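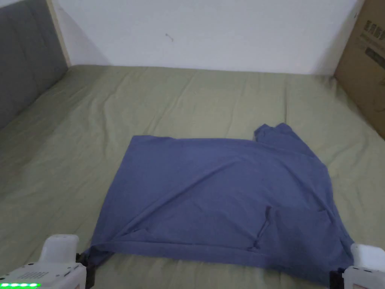 Boveo Student Robotics Forum
Board: Household Handling Project
Topic: Folding task, rules for the hand-held gripper sessions

project_office
Posted 18/12/2022

Members are asked to read the following before booking a session for next term. The Household Handling Project will continue with the garment folding task, and the Musta entry will be judged on folding alone. Towels and pillowcases have been withdrawn.

Each session is to be worked by one student holding both grippers. The garment is laid flat on the bed before recording begins. The first grasp is to be made at the two near corners, with the hem drawn level before any fold is attempted. A recording in which a corner is dropped should be kept and marked as such in the log, and should not be deleted.

The target remains 4,000 accepted folds by July. Comments on the wording are invited on this thread.

tolland_second_year
The wording is clear on the whole. I would ask the office to reconsider the rule on the first grasp. Taking both near corners at once suits a T-shirt, but when the garment is lying with a sleeve bunched at the far side, pulling the hem level does nothing for the sleeve. The fold is then made over a lump. Would it not be better to allow one smoothing pass beforehand?

cloth_and_wire
I must disagree with the previous poster. We permitted smoothing passes last year and the recordings could not be compared with one another. Some students smoothed once, others went over the whole garment several times. If the sleeve is bunched, the trained arm will have to cope with a bunched sleeve, and it should be shown how a person does so.

tolland_second_year
With respect, a person would smooth it. That is how a person copes.

project_office
Both points are noted. The office's position is that smoothing is part of the task and may be recorded, provided that it takes place after the first grasp. Laying the garment out is preparation and is not recorded. The rule will be reworded to say so.

bench_4_bookings
May I raise a separate matter? The rules do not mention the sheet. Our group has been working with a blue-grey garment, likely a T-shirt, on a green sheet, and the outline of the shirt is easy to follow on playback. Another group used a grey shirt on a grey cover and had 20 recordings sent back by the checkers. A sentence on contrast between garment and sheet would save a good deal of repeated work.

cloth_and_wire
I support a sentence on contrast but would not make it a condition. Grey shirts exist, and so do grey beds. If every session is held on a green sheet, the arm will learn to fold on green sheets.

bench_4_bookings
That is reasonable for the later part of the year. New members are still learning to keep the hem level, however, and they ought to be given the easier case first.

poojary_cup_entrant
I attended the Poojary Cup in July on behalf of the club and can report how the matter was dealt with there. Teams were given two sheets, one plain and one patterned, and had to submit recordings on both. Wrinkles in the sheet were left as they were. Our own submission lost marks chiefly on the last fold, where the student let go with the left jaw before the cloth had been laid down. I would suggest that the rules say something about the release. At present they deal only with the grasp.

tolland_second_year
Agreed. Both jaws should open only when the edge is resting on the bed.

cloth_and_wire
Agreed also — although I would add that they need not open at the same moment.

project_office
The office thanks members for their comments. The following changes will be made to the rules.

Smoothing is permitted after the first grasp.
Members in their first term are to use a sheet which differs clearly in colour from the garment. Other members may use any sheet.
Jaws are to be opened only when the held edge is resting on the bed.

The count of accepted folds stands at 216. Session logs should be uploaded to the Cemumby folder on the day of recording.

bench_4_bookings
Is the limit of 2 sessions per member per week still in force?

project_office
It is. Members wishing to exceed it should write to the office before booking.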